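Last updated: Jun 26, 2026

Ditumbridge has opened bookings for Pleltaris, a handling service for companies that wish to have two-armed robots trained on their own packaged goods before committing to a purchase. The service is run from the firm's workshop in Odlow and will be offered to warehouse operators and contract packers in the first instance. 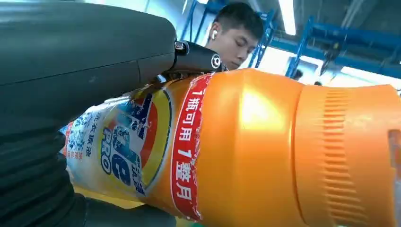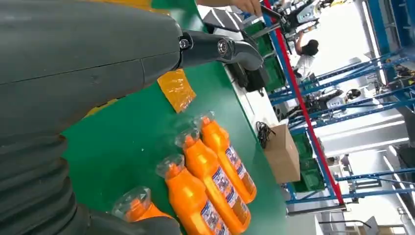

Large orange bottles at the Odlow workshop.
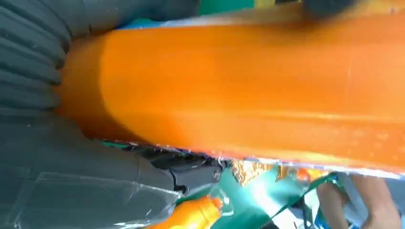
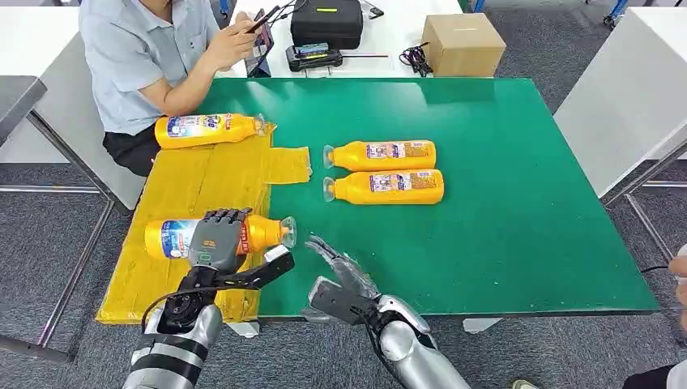
Under the terms published by the firm, a client sends up to 100 units of a single product, together with the packing material normally used for it. Staff then record handling sessions with the product and supply the client with the recordings, a written assessment and a recommended grip for each hand. Heavy household liquids have been chosen as the opening category. Detergent bottles of the kind handled at Odlow, with a printed label wrapped round the body and a cap at one end, are to be assessed lying on their sides, both singly and in rows. Films, tapes and other loose wrapping will be left on the table during part of each session where the client asks for it.

Valter Bettencourt, head of client services at Ditumbridge, said that the firm had received repeated requests for a service of this kind from smaller businesses. "A company with one packing line does not want to buy two arms and a pair of hands in order to find out whether they suit its goods," he said. "It wants a clear answer on its own product – and it wants the recordings, so that its engineers can judge for themselves."

A standard booking lasts 13 working days and includes some 2000 recorded grasps. Clients may attend any session, and may ask for the layout of the table to be changed between sessions. Glass containers and goods sold by weight are excluded for the present.

The written assessment follows a format drawn up with the engineering consultancy Onyshchenko, which will also review a sample of 37 recordings from every booking. Its comments will be passed to the client without alteration.

A second category, covering soft pouches and refill packs, is planned for November. Ditumbridge has said that prices for that category will be announced separately – existing clients will be given first choice of dates. Enquiries about the current service should be addressed to the bookings office at Odlow.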